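Rechercher dans les archives de la liste

Objet : Re: Adoucisseur Rutum, réglage de la dureté
De : Martti Saarela
Date : 2018-09-08

Bonjour à tous,

Je réponds à la question de la semaine dernière, que je recopie en partie :

> Nous avons emménagé à Dendville en juillet et la maison est équipée
> d'un Rutum de 6 litres de résine. Il régénère tous les deux jours,
> même quand nous sommes absents. Le sac de sel ne fait pas le mois.
> Est-ce normal, ou faut-il changer la vanne ?

Non, ce n'est pas normal, et la vanne n'y est sans doute pour rien. J'ai eu le même comportement avec le mien. L'ancien propriétaire l'avait laissé en mode chronométrique : l'appareil régénère à date fixe, sans tenir compte de l'eau consommée. Il faut passer en mode volumétrique dans le deuxième menu (appui long sur la touche du bas, puis code installateur, qui est dans la notice). 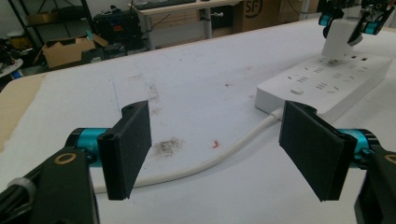
Une fois dans ce menu, entrez la capacité entre deux régénérations. Chez moi j'ai mis 790 litres, avec l'eau du réseau telle qu'elle est. Le compteur affichait 418 litres restants ce matin et il descend régulièrement.

Pour le sel, je prends des pastilles Wasex. Celles de Morgan se délitaient au fond du bac et formaient une croûte. Si vous avez un pont de sel, cassez-le avec un manche à balai avant de toucher aux réglages, sinon la saumure restera trop faible et vous chercherez la panne ailleurs.

Reste la dureté résiduelle. Je la laisse à 8 °f avec la vis de mixage. Quelqu'un sait-il si le joint de cette vis se trouve encore au détail ? Le mien suinte depuis décembre.

Cordialement,
Martti Saarela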